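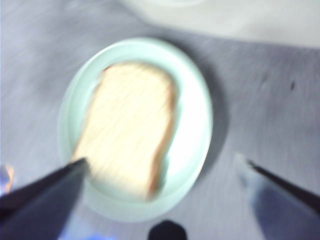

Twenty years ago you could have walked the length of Leltville high street on a Saturday in June and not found a loaf that was baked within ten miles of it. Now there are bakers in the old bank and the old chapel, and one in a railway arch so narrow that the queue has to stand sideways. I grew up on a slice of white bread on a green plate, and I still love it, so please don't expect me to be snooty about it here. But oh, the bread in this town! I came for an afternoon and stayed four days, and I went home with a rucksack that smelled of rye for weeks.

Features > Food and Drink > Small Towns

Most of it goes back to one mill. Stirkwood sits at the bottom of a steep lane where the river bends, and until fairly recently it was a roof with a tree growing through it. The wheel had gone for scrap and the stones were lying in the nettles. Brijesh Tripathi bought the place after he left a job in insurance, and he talks about flour the way other people talk about football.

"I'd never milled anything in my life," he told me, shouting a bit over the stones. "I had a book and a coffee grinder. My first batch was like gravel. I made pancakes with it and chipped a tooth."

The stones turn at 133 revolutions a minute when the river is up, and he can tell the speed by the noise. In a dry summer they slow right down and he mills at night, when the farms upstream have stopped drawing water. He dips his hand under the spout every few minutes and rubs the flour between finger and thumb. If it feels warm he eases off. Warm flour, he says, goes flat and dusty in the mouth, and he made me taste the two side by side until I got it (I did get it, on the third go, and was absurdly pleased with myself).

The wheat comes from the Dhillon farm up on the ridge, where they grow a tall old mix with straw that reaches my shoulder. It falls over in storms and the yield is poor. They sow 54 acres of it anyway, and every sack goes down the hill to Stirkwood.

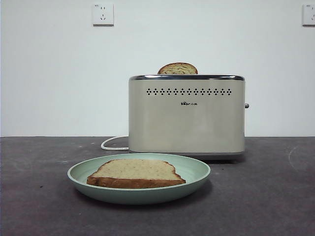 A two-slot toaster, all that breakfast asks for.

From the mill it's a short walk over the footbridge to Sulton, the bakery in the chapel. Get there early. The ovens are where the altar used to be and the pews have been sawn up into shelves, and at six in the morning, with the light coming in through the coloured glass and the loaves crackling as they cool, it's about as happy a room as I've ever stood in. They bake 80 big loaves a day and a scatter of small ones. The big one is dark on the outside, a little sour, and so moist in the middle that it's best left until the next day.

Which brings me to toast, and everybody in Leltville has views on toast. The bakers at Sulton want it thick and well browned. Brijesh likes his pale, with cold butter in lumps. At my guest house the landlady sliced the loaf so thin you could nearly read through it, toasted it twice and gave it to me with gooseberry jam, and I've been trying to copy her ever since. 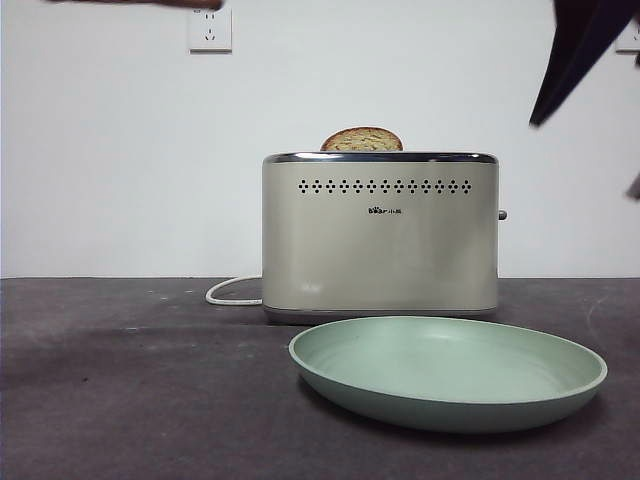

If you go

Stirkwood opens its doors on milling days, which depend on the river, so look at the board by the bridge before you walk down. Wear something you don't mind getting floury. The lane is rough underfoot and there's no parking at the bottom.

Sulton sells out by mid-morning in summer. The seeded rolls go first. Ask for yesterday's loaf if you're making toast, as they keep a few under the counter and knock the price down.

The path from the bridge up to the Dhillon fields takes an hour at an easy pace and climbs 100 metres, most of it in the last stretch. Take a roll with you. The wheat is at its best when it's still green and the wind is on it, and there's a bench by the top gate.

We use cookies to remember your settings and to see which stories are read most. By carrying on you agree to this. Manage cookies | Accept all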